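# The Gripper Kit That Wants Your Hands

Vendico will rent you a pair of hand-held grippers, a case of cables and a login for 2000 dollars a month, and it would like you to believe that this is the end of robot programming. You pick things up, the software watches, and a robot arm somewhere learns to do the same. The sales video has a woman filling a tray of screws as if she were dealing cards.

I spent longer with the kit than the video suggests anyone needs to. Setup is quoted at 14 minutes. Mine took most of a morning, largely because the guide assumes you already know which cable goes to which hand and the plugs are identical.

Once it runs, the grippers are chunkier than I expected and the cables tug at your wrists. Large objects are fine. Small parts are where Vendico has pinned its hopes, since sorting and kitting are jobs that small shops would love to hand off, and small parts are where my doubts began.
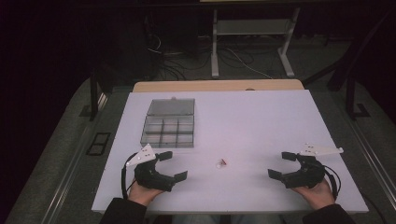
Your fingers know a great deal about a thing the size of a coat button. The pads pass on almost none of it. I found myself slowing down, squeezing too hard and starting over, and the software keeps the bad tries unless you mark them one at a time. Vendico says a simple task needs about 36 clean recordings. I believe the number. I am less sure about the word "simple," which the company would not define for me when I asked in July and has not defined since.

Gikow, the obvious rival, sells its grippers outright and leaves the training software to you. That is a worse deal for a beginner and a better one for a shop that already has somebody on staff who likes this stuff. Vendico's contract runs for at least 6 months, and the recordings live on its servers. You can download them, in a format that only Vendico's own viewer would open for me.

Is it useful? For a shop with one dull, steady task and fairly big parts, maybe. I would ask for a trial on your own parts, with your own people holding the grippers, and I would get the terms for leaving in writing before the case arrives.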